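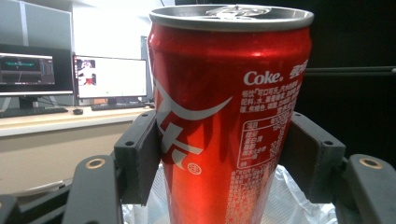

3.2 The satirical columns

Costache's reputation as a satirist rests mainly on the columns she wrote for Flasum, a literary weekly printed in runs of 700 copies and later 1000. Most were short, seldom more than 80 lines, and were signed only with her initials. Thirty-two of them were collected in her first book, Bandale, which takes its title from the imaginary market town where nearly all the pieces are set.

The town has a mayor, a newspaper and a poet, and the same man holds all three posts in the early columns. Lenuța Costache kept this arrangement for two years before giving the newspaper to his brother-in-law. Readers wrote in to object to the change, and she printed parts of their letters as if they had come from residents of the town. It is not always possible to tell which letters were real. We treat them here as part of the text, whoever wrote them.

The later columns are longer and less even. Mulum, the neighbouring village, is first mentioned in passing as a place where nothing is published, and by the second collection it has two rival magazines and a prize. Earlier critics read the village as a portrait of the capital's literary circles. The drafts support this only in part: several of the Mulum pieces began as notes on her own time as an editor, and one carries the heading "October, the office" in her hand.

Her style also changed when she moved from the weekly to the daily press. Sentences became shorter, and dialogue — rare in the first book — took up about half of each column. Section 3.3 compares two versions of "Song", the only piece she rewrote for both kinds of paper.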